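Washing red stuff without pinking everything, cold wash or vinegar?

elis_r
Jan 15, 2019
Right so my lad's club kit is red and it has now done two pillowcases and my good towels. Mum swears by vinegar in the drum, bloke at work says that's rubbish. Hard water here if it matters. What do you lot do?

ruxb
Vinegar won't fix dye. Old wives stuff. Separate wash, cold, first three or four goes. Then 30 with darks. Never had trouble since.

hrubyfan
disagree, my nan did vinegar on everything and her reds stayed red for years

ruxb
Your nan probably also washed them cold and by hand. That's what did it.

Roswitha F
Ran a guest house in Clulton for six years, up to 300 pieces a week in July, so I've had my share of pink sheets. My rules such as they are.

Test first. Damp white hanky, press hard on an inside seam for a minute. Colour on the hanky means it goes in alone, no arguing.
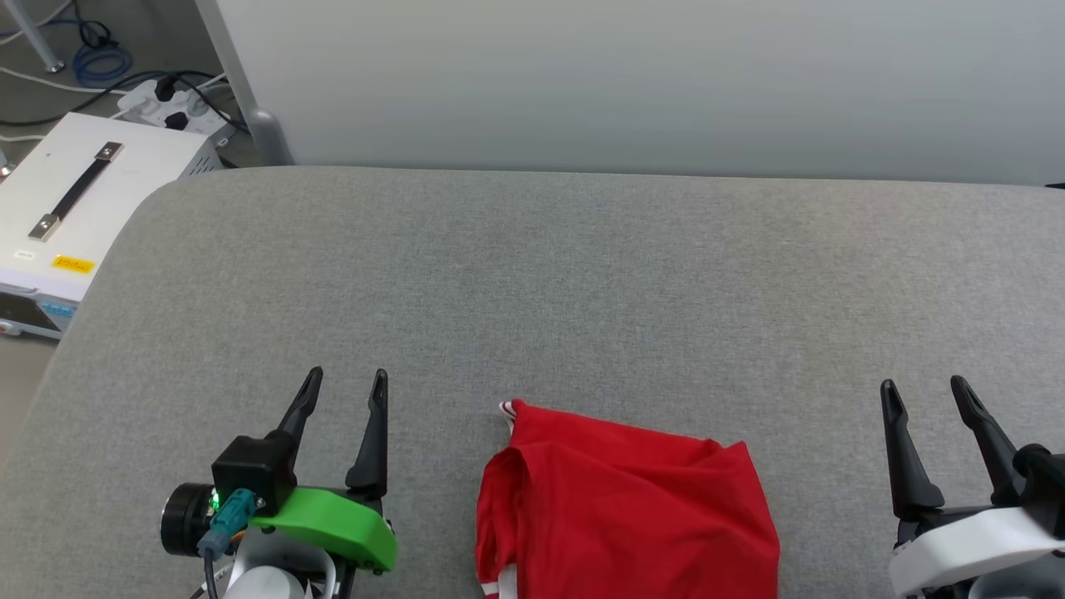 Cheap cotton is the worst for it, the dye is only sitting on top. Dear cotton can do it too mind. Look at the edges before you decide anything, a red top with a bit of white and red stripe on it like that one has its own white to spoil, and you can't very well wash that part separate. So cold, short, out of the drum the minute it stops. Don't leave it sat in a heap damp, thats when the white bits go.

And don't cram the drum. Half full is plenty.

elis_r
Leaving it sat damp. Ah. That'll be me then, it was in there overnight

jurco_e
colour catcher sheets. one per load. done

ruxb
They help but 50 loads a year it adds up. And they don't stop a bad one, they just soak up some of it.

jurco_e
cheaper than towels

Katsaros
Anyone tried salt? Was told a cupful in the first wash sets it

Roswitha F
Salt is for when you're dyeing the thing, it helps the colour take. Does nothing once it's bought and worn. I tried it for a whole summer.

hrubyfan
still say vinegar. softens the towels if nothing else

Roswitha F
Softens, yes, I'll give you that. Go easy though, it isn't kind to the rubber seal.

elis_r
OK so cold, on its own, straight out on the line. Any hope for the towels?

ruxb
Have they been in the dryer? If not, oxygen bleach soak, warm water, overnight. Check the label first. If they've been dried you might shift half of it, no more.

elis_r
One's been dried, other two still in the basket. Will soak tonight and report back

Katsaros
pink towels are fine anyway, they still dry you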